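Trelow is a shared workshop on Kidton Lane. Members pay monthly and use the benches, hand tools and storage. These are the questions we get most often by email and at the front desk.

## Joining and paying

**How much is membership?**

It costs £71 a month for full membership. There is no joining fee, but we take a refundable deposit of £100 when you get your key fob. The deposit goes back to the card you paid with.

**Can I come for a single day?**

Yes. Day places are sold through the booking page and cover one bench from opening until 5 pm. Storage isn't included, so take your work home with you.

**Can I pause my membership?**

You can pause for up to four months in any year. Tell us before the first of the month you want to stop. You can't book a bench while paused, but you can keep your locker if you go on paying the locker charge.
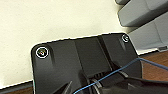
*Reading time: 4 minutes*

**What happens if I lose my fob?**

Email us and we'll switch it off the same day. A replacement comes out of your deposit. If the old one turns up, hand it in and we'll put the money back.

## Using the benches

**Do I have to book?**

Evenings and weekends, yes. On weekday mornings you can usually walk in and find a place, though we'd still check the page first if you're coming by bus. Bookings open a fortnight ahead.

**Can I bring someone to help me?**

One guest is fine if you're moving something heavy or need a second pair of hands for a glue-up. Guests sign in at the desk and don't use machines. Under-16s can't come into the workshop at all, only the front room.

**Which finishes can I use indoors?**

Water-based varnish, hard wax oil and shellac. Spraying of any kind has to be done in the yard, and two-pack products aren't allowed on the site. Oily rags go in the lidded metal bin by the back door. Please lay them flat in the water, not screwed up on top – we have had to say this more than once.

**I've marked a bench top. What should I do?**

Scratches and saw marks are normal and you needn't report them. Let us know about glue, paint or burns. Glue is much easier to get off on the day than a week later.

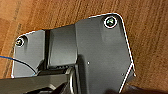
## Storage

**How big are the lockers?**

They take a large toolbox and a few short lengths of timber. Anything longer goes on the wall racks with a label showing your name and the date. Unlabelled wood is moved to the offcuts pile at the end of each month and anyone may take it.

**Can I leave a piece to dry overnight?**

Yes, on the drying shelves. Fill in a green slip. The limit is 5 nights, and after that we'll move the piece to make room.

## Timber and supplies

**Do you sell wood?**

We keep a little softwood and some dowel. For hardwood, most members order from El Idrissi, who deliver to us and will cut to length if you ask when ordering. Put your own name on the order as well as ours or it can sit in the porch for days.

**Do you sharpen tools?**

There are stones and a grinder for members to use. We also send a box of saws and planer blades to Callum Sharpening, and it goes off in the first week of the month. You pay them directly.

**Are you open all year?**

We close between Christmas and New Year, and for floor repairs in October. Closing dates go on the booking page as soon as they are fixed. Your fob won't work while we're closed, so collect anything you need beforehand.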